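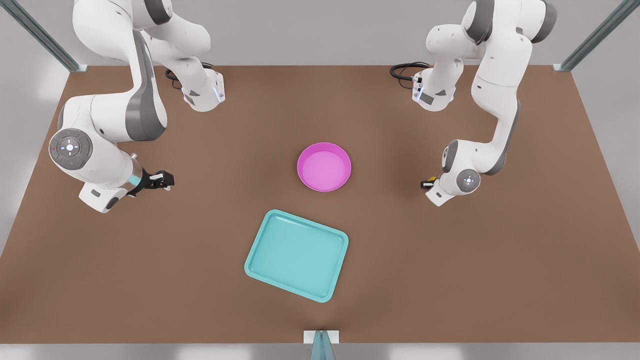

A simulated two-arm table with a bowl and a tray, as rendered in Flaver's practice software.

Flaver opens its two-arm practice table to small shops and schools

11 December 2018

Anyone who has ever wanted to try out a pair of robot arms without first finding the money, the floor space and a very patient electrician may be glad to hear from Flaver this week. The Durside company has put its practice table software, called Ekeo, on general sale after a trial period that began in August, and it is offering the first 2 months free to schools, colleges and workshops that sign up before the winter break.

Ekeo runs on an ordinary desktop computer with a decent graphics card. It gives the user a table, two arms with grippers, and a shelf of household objects that can be set out in any arrangement. You drag the things you want onto the table, write or record a routine for the arms, and press play. If the routine sends a gripper straight into the tabletop, the software stops, marks the spot in red and lets you go back a step, and no one has to order a new finger for the gripper. That alone will be a comfort to a good many teachers.

The object shelf has 22 items in this first version, mostly bowls, trays, cups and simple boxes, and each can be given a different color or weight. Flaver says it kept the shapes plain on purpose, having found during the trial that beginners learn faster on a bowl and a tray than on anything fancier. A shallow bowl is a surprisingly good teacher, as it happens. It can be gripped by the rim or nudged from the side, and a routine that works nicely with the bowl in one place will often go wrong when it is moved a hand's width over.

We spent a pleasant afternoon with the program at Flaver's office above the old Abernathy print works, and came away liking it a good deal. The first lesson asks you to pick up a bowl with one arm and set it down on a tray, and it took us 3 tries to get there (the first two ended with the bowl upside down, which the software noted very politely). The second lesson brings in the other arm, and this is where things get interesting — the arms share the space over the table, and you have to decide which of them waits and which goes first. There is a slow-motion button for this, and we used it more than we would like to admit.

The picture is clear without being showy. Shadows fall on the table under the arms and the objects, and they help more than you might expect when you are trying to judge how high a gripper is hovering. The view can be turned and tilted with the mouse, and we found ourselves going back to the one from the near side of the table again and again.

We did have a few grumbles. The sound effects are on by default and grow tiresome after ten minutes or so. Saving a routine under a new name takes more clicks than it should, and the printed guide still describes a menu that has since been moved. Soft things such as towels and bags are missing altogether, and a workshop that mainly packs clothing will find little to practice on for now. Flaver tells us cloth is being worked on but would not give a date, and we would sooner they took their time over it.

Routines made in Ekeo can be saved as a file and loaded onto real arms, though Flaver is careful to say that a routine should be run at low speed the first time, with a person standing by the stop button. The company will check a routine for you before that first run. Two checks are included with each license, and further ones are charged separately.

A single license costs $1,396 for the year and covers one computer. Classroom bundles are priced on request, and schools that took part in the trial will keep their lower rate through next summer. Demonstrations are held at the Abernathy building on weekday afternoons and need to be booked ahead through the Flaver website, where there is also a short trial version with the first lesson in it. Parking is behind the building, and the entrance is up the side stairs.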